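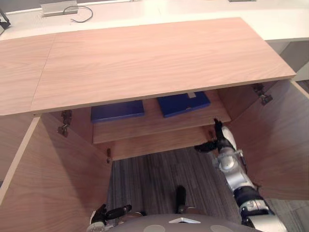 Reference > Household > Furniture > Cabinet

A cabinet is a piece of furniture with shelves or drawers, usually closed by one or more doors and used for storage or display. It may stand on the floor, hang on a wall or be built into a room. Some cabinets also open from the top.

We use cookies to improve this site. Accept | Manage settings

History

The town of Durnley was an early center of the trade. A guild roll of 1421 names six makers of chests and cupboards. Doors hung on side hinges later replaced lifting lids in most homes, as they left the top free for use.

Construction

Frame cabinets have a solid front frame to which the doors are fixed. Frameless cabinets carry the hinges on the side panels. The historian Sotiris Tzanetos treats the Fortin cupboard, a tall form with two doors, as a separate type.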